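Week 3: Surfaces, patterns and the things we put on them

Reading for this session: the Thoroddsen chapter on domestic pattern, and the Dunex sales leaflet handed out in May. Read the leaflet with a pencil. It claims that a pale top "makes a small room feel calm", and gives no evidence for it at all.

My own view is that most advice on pattern is guesswork with a confident tone. The Groltivgate survey asked 46 households whether they found their rooms "busy", never said what busy meant, and then printed the results as percentages. Treat it with care.

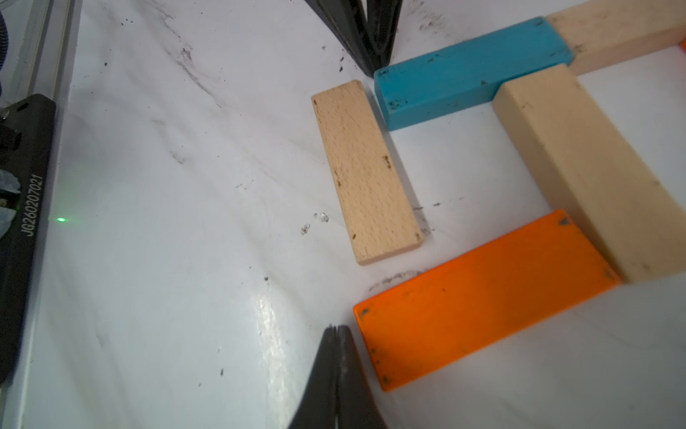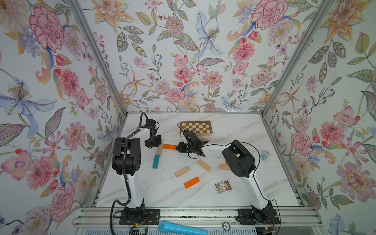
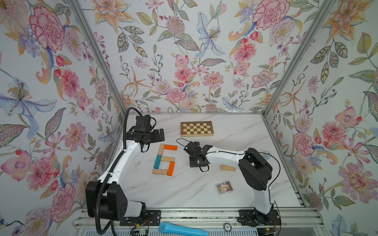
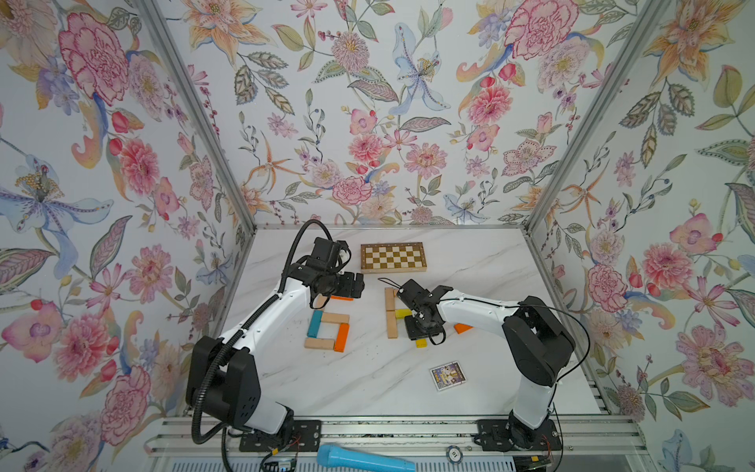

Pale marbled tops are sold as the safe choice, and I doubt that they are. The usual argument runs that a white ground goes with anything and hides wear. The second half is wrong. On the top with the blocks, the dark smudges and black specks stand out far more than the grey veining does, and the blue paint shows its chips just as plainly. The first half is harder to test. Large peonies and lilies on three walls ought, by the leaflet's logic, to swamp whatever is in front of them, yet the chessboard is easy to pick out. Whether that is down to its dark squares or to the plain ground under it, I would not like to say on this evidence.

For the seminar, write 200 words on one surface you use every day. Say what it was chosen for and what it shows up. Avoid "timeless". The Tolach price list (875 for the plain top, no unit given) is in the course folder if you want to argue about cost.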